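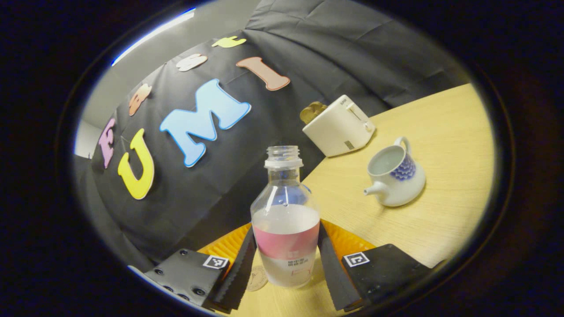 Ukell to start bottle deposit plan in June

02/10/2025

Shoppers in Ukell will pay a small deposit on most drinks sold in plastic bottles starting in June, after the city council voted to go ahead with a plan that has been under discussion for three years.

The deposit will be added at the register and paid back in full when the empty bottle is returned to a store or to one of the city's drop-off points. It will cover water, soda, juice and sports drinks. Milk, cooking oil and cleaning products are left out, as are bottles larger than a gallon.

Eight council members voted for the measure. The others asked for a longer trial limited to the downtown area, but that proposal did not get enough support to be taken up.

According to the city's public works department, 101 stores in Ukell sell bottled drinks and will have to charge the deposit. Stores with more than 2000 square feet of sales floor will also have to take bottles back during their normal hours. Smaller shops can choose to do so and will be paid a handling fee for each bottle they accept. Shops that do not take bottles must put up a sign near the register with the address of the closest place that does.

Grarkon, the company that runs the sorting plant on the east side of the city, will collect the bottles and bale them for sale. Its current contract covers curbside recycling only, and the council still has to approve an added agreement before the plan can begin. City staff said a draft should be ready before the end of winter.

Bottles should be empty and the label should still be readable. Crushed bottles will be accepted by hand at the drop-off points, but stores may turn them down. Caps can be left on. Bottles bought before the start date carry no deposit and will have to go in the curbside bin as they do now.

The first drop-off points will be at the Lloyd Street parking lot, the public library and the transfer station. Residents at the meeting asked for one on the south side, where the only large grocery store closed last fall. The department said it was looking at a lot next to the bus garage — the land belongs to the transit agency, which has not yet given an answer.

Grusico, a bottler that supplies many of the stores in the area, said in a written statement to the council that it would not oppose the plan but wanted more time to change its labels. The ordinance requires a printed deposit mark on each bottle so that containers bought in nearby towns are not turned in for cash. Drinks that are already in warehouses can be sold with a sticker through the end of the summer.

Several store owners spoke at the meeting, most of them about space. One said his back room was already full on delivery days and he had nowhere to keep bags of empties. Another asked who would pay for cleaning if syrup leaked on the floor, and whether the handling fee was meant to cover that. Staff said it was, and that stores could ask for more frequent pickups if bags were piling up. A grocery manager asked whether customers could be limited in how many bottles they brought in at one time. Under the ordinance, a store may set a limit per visit as long as it is posted at the entrance.

Other speakers were in favor. A resident who takes part in the yearly creek cleanup said that drink bottles made up most of what her group pulled out of the water last spring. A high school student asked if clubs and teams would be able to collect bottles to raise money. They will, and groups that expect to bring in large loads can set up an account with the drop-off points and be paid by check.

Refunds at the drop-off points will be paid in cash or added to a transit card. Stores may pay in cash or take the amount off the customer's bill, but they may not require a purchase. People who get food assistance will be able to use their benefits for the drink itself. Whether the deposit can be charged to the same card depends on the state, and the city has asked for a ruling.

Money from bottles that are never returned will go into a separate fund. The ordinance says it must be used first for the handling fees and the cost of hauling, then for litter pickup along roads and creeks. An earlier version would have sent part of the money to the general budget, and that section was taken out before the vote.

Curbside recycling will continue on the same schedule. Residents who do not want to return their bottles can still put them in the blue bin, though they will not get the deposit back. Restaurants and bars that serve drinks to be finished on site will not have to charge customers, but they will pay the deposit to their suppliers and can claim it when the empties are picked up.

Stores that fail to charge the deposit or refuse to take bottles will get a written warning first. Fines start with the second violation, but none will be issued during the first three months.

The department plans to mail a one-page guide to every household in the spring, in English and Spanish. Store owners will get a separate packet with the required signs and a form for the handling fee. Questions can be sent to the public works office at city hall, and the full text of the ordinance is available at the clerk's desk.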